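Metska passes 1000 kitchen runs

Mar 5, 2021

We got there this morning, and I did a small dance at my desk!

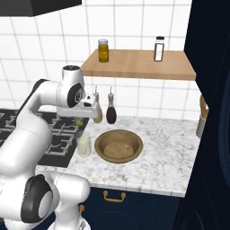
Our target for the winter was 1000 example runs in the simulated kitchen, and Metska now has 1291 of them saved and checked. Each one is a person steering the arm through a little job – fetch a bottle, move a jar – so the learning system has something decent to copy. I did 40 myself last week and my wrists know all about it.

We threw out a fair few where the gripper clipped the tiles (mostly mine, sorry). Next up are 5 new kitchen layouts from the Ridgeway team, and I'm hoping to have the first training results to share by September.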